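Why I Stopped Publishing Monthly Favorites

For four years this blog closed each month with a list of favorites: three outfits, one bag, one pair of shoes, links under each. I ended the series in January. Several readers have asked for it back, and I think the request deserves a proper answer.

A monthly list assumes that a person's clothes change every month. Mine do not. I keep a spreadsheet of what I wear, and it now has 1478 rows. Sorted by item, it shows that 54 garments account for nearly all of them. The gray Nunora cardigan appears in every cold month on record. To fill a list, I had to skip the cardigan and promote something I had worn twice.

The format also rewards the wrong date. A coat is reviewed in the month it arrives, when the lining is whole and the buttons are tight. My Irness raincoat got a warm paragraph after nine days. The seam tape began to lift the following spring, and by then the post had been shared and saved by people who never saw the update. A review at one year would have been shorter and more useful. 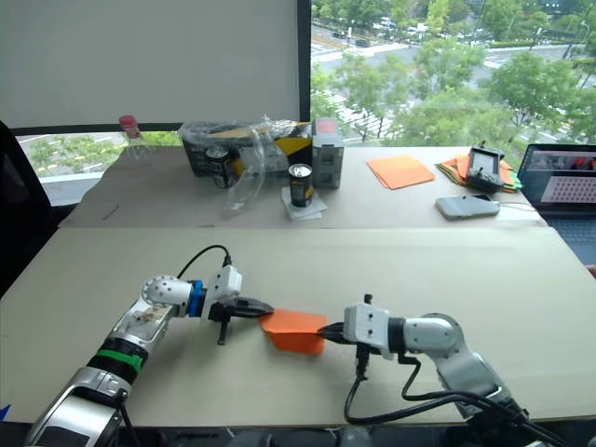
Orange paper held between two grippers.

Huiling Kong, who runs a sewing blog out of Pastham, disagrees with me. Her view is that readers treat these lists as a diary and do not shop from them. That may be true of her readers. On my last list, 619 clicks went to the product links and very few to the older posts below them. People were shopping, and I was sending them toward things I had barely tested.

There is a fair argument on the other side. Regular lists keep a writer working. Qiuyue Tang wrote to me that without a fixed slot she would post twice a year, and I have already missed two weeks this season. Deadlines have value. I would attach them to something slower, such as one garment per post, with the number of wears, the washing method and any repairs stated at the top.

The first of these will cover the Shen wool trousers, which have been hemmed once and patched at one pocket. Readers who want the old lists can still find them in the archive. I have added the date of purchase to each item where I had the receipt.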